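Gripper Comparison Operators Wanted (Part-Time, Beaulieu Lab)

Posted November 24, 2020

Plilineck is looking for 2 part-time operators to help us decide which gripper deserves to stay bolted to our arm. The candidates are the Flukby, which is cheap, and the Zullosus, which has a much nicer brochure. Each will get 1000 trials of picking up toy produce, under the same controller and the same lighting, until we have an opinion we can defend in a meeting.

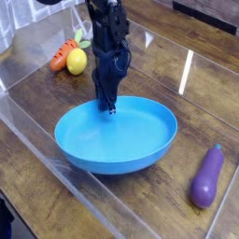
Do I need a background in robotics?
None at all. You need patience, legible notes and the ability to write "missed again" without editorializing. We teach the rest on your first day.

The work goes like this. You set out the toys according to a printed card, start the run, watch, and log the result. If the arm drops something, you log that. If it does nothing for a while, you log that too, and resist the urge to encourage it. Every so often you swap grippers and recalibrate, a job that involves very small screws and a certain amount of language. 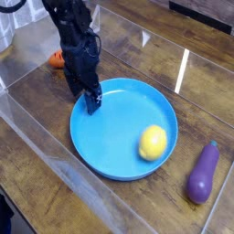
Lemon on the plate, eggplant waiting on the table.

Shifts are four hours, afternoons only, at our Beaulieu site. Pay is $19 an hour with a paid break. You'll work alone at the bench with an engineer in the next room, and masks are required throughout the building.
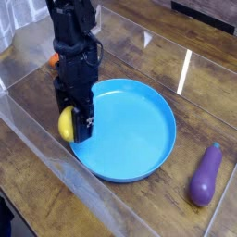
Scoring is the part we argue over, so we want people who can apply a dull rule the same way at four o'clock as they did at one. A pick counts when the toy is clear of the table and held. A place counts when the toy is let go and comes to rest inside the dish. With a yellow ball still in the fingers over the rim of the plate, you have a pick and no place, however promising it looks. Former referees do well at this.

To apply, send a short note and your available afternoons to the Plilineck front desk. Skip the cover letter about your lifelong passion for automation.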